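Course: Building a Hand-Held Gripper in a Shared Workshop
Handout 4, for the session of 2020-07-20

Please read this before you come. The first part repeats what we did with the Skernari handle, and the second part is about soft materials, which are the theme of this week. If you missed Handout 3, the wiring drawing is in the gray folder beside the drill press. Please put it back after you copy it.

## 1. Where we are now

Each group should have by now:

- one handle with trigger, printed and sanded
- two fingers with rubber pads glued on the inner side
- the camera bracket, with the wide lens facing the finger tips
- the cable fixed to the handle in two places

The most frequent mistake until now was a bracket which is mounted one hole too low. With such a bracket the fingers hide the place where they will close. You can check it quickly: close the trigger halfway and look at the live picture. Both pads must be visible, and also a bit of the table between them.

Two groups used the Coman spring and the others used the longer one from the Gasum box. Both are acceptable. The longer spring needs more force in the hand, and after one hour you will feel it in the thumb.

## 2. Why cloth is difficult

A wooden block has edges, and it stays the same when you touch it. Cloth has a new shape after every contact. For the same reason we can not give one fixed "grasp point" for a towel, as we did for the blocks in Handout 2. We must look for a feature which is there at this moment: a fold, a corner, or an edge lying on top of something.

Some words which I will use:

**Fold:** a place where the cloth lies double and stands up a little.

**Free edge:** an edge with no other cloth above it.

**Double pick:** the fingers take the upper cloth and the lower cloth together.

The double pick is the failure we will meet most often. It comes when the fingers go down too deep, or when both materials are rough and hold to each other. Felt and toweling are a bad pair in this respect. Cotton on a smooth table is much easier, and I recommend it for the first ten minutes.

## 3. Light and shadow

Our workshop has lamps on the ceiling, and you hold the tool from above. Your arm, your head and the tool can all come between the lamp and the cloth. The camera then receives a dark shape which moves when you move.

For the person this is no problem, but a simple program that searches for dark regions will take the shadow for an object. In the December course we recorded 2,743 short clips, and we had to put aside 700 of them for this one cause. The remaining clips were good, but it was a pity for the work.

Before recording, make this small test. Hold the tool still over the cloth, then walk one step to the left. If the dark region goes with you, it is a shadow.

## 4. Exercise with two cloths

Work in pairs. One person holds the tool, the other reads the steps aloud.

1. Lay the large cloth over the rounded support. It should not be stretched.
2. Put the small cloth on top, in a diagonal direction. Do not make it flat.
3. Bring the tool above the cloths and look at the live picture. Find the border between the two materials and decide which parts of the picture are only shadow. With a red lower cloth and a white and gray upper one, the border is easy to find by color, but a shadow on the red can be very dark and large.
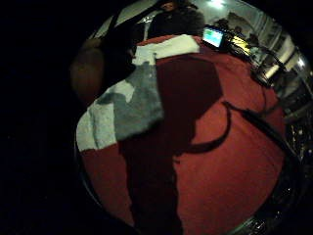 4. Choose a free edge of the small cloth. Say to your partner where it is before you move.
5. Go down slowly until the pads touch, then close the trigger.
6. Lift by one hand width and wait. Look if the lower cloth came also.
7. Write the result in the table: S (single), D (double) or N (nothing).

Do twenty attempts, then change places.

## 5. Notes for the report

The report is one page. Give your table, the type of spring and the lower material. If you changed the pads, write what you used. The pads from Cosness are softer than our own, and the results should not be mixed in the same table.

Number your files from 1,351, where the last group stopped. Leave no gaps in the numbers, also when an attempt was bad.

For next week: bring one sock and one thin plastic bag.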